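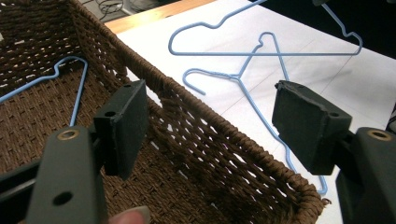
Posted by the Operations Editor, Nemavico
9 Aug 2025

Nemavico will begin automating hanger sorting in August. The task is a plain one: light blue wire hangers and a woven basket, handled with grippers. 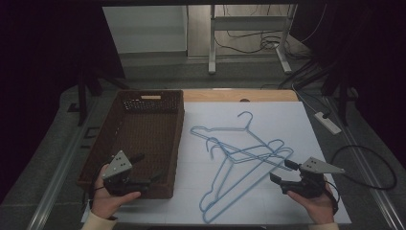

What changes for staff

The four positions at the sorting table will remain. Three will move to inspection after training at Prerno, with no change in pay or hours.

Crossed wires are still the hardest part of the job, and staff will decide when a tangle should be separated by hand.

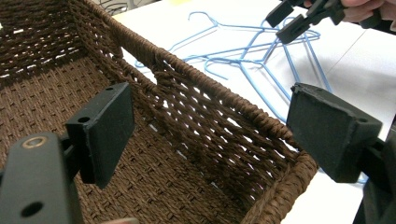 One member of the sorting staff wrote that inspection should rotate, as standing at one station all shift is tiring. The rota has been amended accordingly.
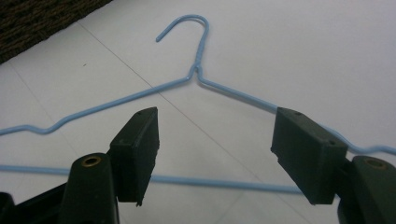

A single wire hanger between the gripper's fingers.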